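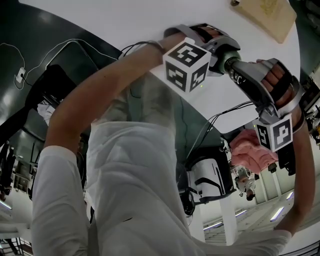 Pay bands should be printed in the job advert

Most employers in Ovholm still leave the salary out of their adverts and ask applicants what they earned before. The practice carries an old gap into a new contract. A woman who was underpaid at her last firm names a lower figure, and the offer is built on it.

Wilteck began printing its bands in July, for all 200 posts. Catalina Insaurralde, who runs its payroll, objects that a band can be wide enough to hide anything. She is right about that. A band whose top is double its bottom tells an applicant very little, and the starting point within it is still settled in private.

The remedy is a narrow band with written rules for placing people in it — years in the trade, certificates held, shifts worked. Previous pay should not be among them. Kallside objects that rivals would read its figures. They can learn them now by asking anyone who has left.

Small firms need a lighter version. For a shop with 2 staff, one printed figure would do. Above 100 staff, I would also require the median pay of men and women in each band, published yearly.

Telma Cáceres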